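Brasteseck Household Learning Group
Minutes of the autumn meeting, held in the upstairs room at Lultthorpe on Tuesday, October 21, 2025

Present: Sharada Iyengar (chair), Parvathi Kandasamy, Murray Hiebert, Ilango Kulkarni (minutes)
Apologies: Ravindran Gounder, who sent written notes on item 4

1. Welcome and previous minutes

Sharada welcomed everyone and thanked Murray in particular for coming over on the early train, which had been held outside Lultthorpe for long enough that he had read all the papers twice. The minutes of the last meeting were agreed with one change. Under "storage", the word "deleted" should have read "moved", and Parvathi was glad to have this put right as she had received two worried messages on the subject.

2. Where we are with the examples

Parvathi gave us a full and very welcome account of the collecting so far. We now have 898 accepted examples in the simulated homes, all of them driven by a person from start to finish and all with a written instruction attached. She was warm in her praise of the people at the controls, who have been patient with a good deal of stopping and starting while the new hand controllers were set up.

The accepted examples come from 11 simulated homes. Parvathi reminded us that a home counts once only, however many times its furniture has been moved about, and there was a short and friendly discussion of whether this is too strict. Murray thought a home with its kitchen turned right round ought to count as a new one. Sharada felt that the walls and doorways are what the learner gets used to first, and that we should leave the rule alone until the spring. This was agreed.

Ilango asked how the examples are spread between the kinds of task. Opening and closing drawers is well covered, and so is picking things up from a counter. Carrying something from one room to another is still thin. Parvathi put this down to the length of those runs, as a small slip near the end means the whole run is set aside, and it is a tiring sort of work to do for a whole afternoon.

3. Views with no arm in them

This took up the largest part of the morning. Murray had gone through a batch of runs from the home we call Alva and brought several views up on the big screen for us to look at together. His question was what we should do about stretches of a run in which the arm and gripper can't be seen at all. At present the checking script marks these as suspect and puts them at the bottom of the pile, and Murray wondered whether we were throwing good material into a corner. 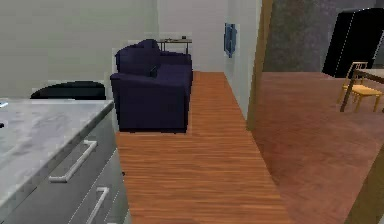 Item 3: a simulated view from the Alva home, with the kitchen counter at left and the adjoining room through to the right.

Sharada said that she found a view like this one useful. There is a counter with drawers close by, a navy loveseat further off, and a doorway to one side with a table and chair beyond it, and a learner that is going to carry things between rooms needs to know what a way through looks like. Parvathi agreed, and added that the long bar handles on the drawers were a good test too, as one of them is partly out of view and the learner ought to cope with that.

Murray was a little more careful. He pointed out that with no gripper to be seen, the learner has only the recorded joint positions to tell it where its own hand is, and if those are even slightly out of step with the pictures then we are teaching it something wrong. He had found this very fault in a few of the older runs, where the pictures trailed behind the movements. He did not think the fault was common but he would not like to guess.

After a good deal of talk – and a pause for tea, which Sharada had kindly arranged – we came to the following. Views with no arm in them are to be kept, provided that the timing check has been passed for the whole run. The script is to stop marking them as suspect for that reason alone. Any run that has not had the timing check is to wait until it has.

There was also a smaller point about small objects. Murray drew our attention to the dark item on the seat of the loveseat, which he took for a cushion and Parvathi took for a remote. Neither would be moved. It was agreed that anyone writing labels from the pictures should put "small dark item" where they can't tell, and should look up the object list for the home only afterwards, so that we have a record of what could be made out by eye.

Action: Murray to change the checking script.
Action: Parvathi to add the wording on doubtful objects to the labelling notes.

4. Written instructions

Ravindran's notes were read out by Ilango. He has been through the instructions attached to the drawer tasks and finds them rather alike, with a great many beginning "open the top drawer". He would like to see 5 different wordings for every task, written by different people where we can manage it, and he offered to write the first set himself. He also asks that we stop using "left" and "right" without saying whose left and right is meant.

Everyone was in favour of the first suggestion. On the second, Sharada thought that people in their own homes will say "the left one" whatever we decide, and that the learner had better get used to it. It was left that Ravindran and Sharada will talk this over by telephone.

Action: Ravindran to send round his first set of wordings.

5. Nikitz

Ilango reported that the move of our stored runs to Nikitz is nearly finished. The older runs from before March are still on the old machine and can be read but not changed. Anyone who needs one of them should write to him and he will copy it across the same day if he possibly can. He asked us all, very nicely, to stop saving things in the folder called "new".

6. Any other business

Parvathi asked whether we might have a second person look over one run in every 6, as her own eyes grow less sharp towards the end of a long session. Murray offered to take this on until the next meeting and was thanked.

The heating in the upstairs room was mentioned. Sharada will ask.

7. Next meeting

To be held at Lultthorpe again, in the same room. Ilango will write round with a choice of dates once Ravindran's are known. Papers to Ilango a week beforehand, please.

I.K.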